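Brulia County District Attorney's Office
For immediate release
15 May 2019

Former bookkeeper sentenced to 4 years for stealing from Vlachou Freight

A Malia man who used his employer's accounts to pay his own bills was sentenced Wednesday to four years in state prison, the Brulia County District Attorney's Office said.

In-ho Cho, a former bookkeeper at Vlachou Freight, pleaded guilty in March to one count of grand theft and three counts of forgery. He was also ordered to repay the company in full.

Cho worked in the accounting office at the firm's Stivik Road depot. Between September 2016 and the following summer he wrote 364 checks on a company account, most of them for less than $600. He entered the checks in the ledger as fuel and tire purchases - items that rarely drew a second look at a trucking business.

The thefts came to light when a fuel supplier asked about an unpaid invoice that the company's records showed as settled. Vlachou Freight hired an outside accountant, then took the findings to the Malia Police Department. Detectives got bank records by search warrant and matched the checks to a personal account, a car loan and rent on a storage unit.
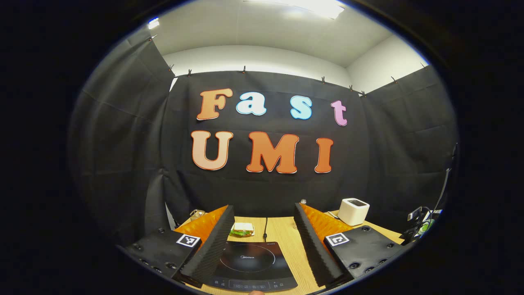
Black curtains hung with the letters "Fast" and "UMI."

At the sentencing hearing, the owners of the company told the court that they had put off raises for drivers during the period of the thefts and had sold two trucks to cover what they believed were rising fuel costs.

The defense asked for probation and pointed to Cho's lack of a criminal record. The judge declined, citing the length of the scheme and the number of false entries.

A restitution hearing will be held in September to set a payment schedule. Cho was taken into custody after Wednesday's hearing.

The case was investigated by the Malia Police Department and prosecuted by the Financial Crimes Unit of the District Attorney's Office. Business owners who suspect employee theft can call the unit during office hours or file a report with their local police department.

Media contact: Public Information Desk, Brulia County District Attorney's Office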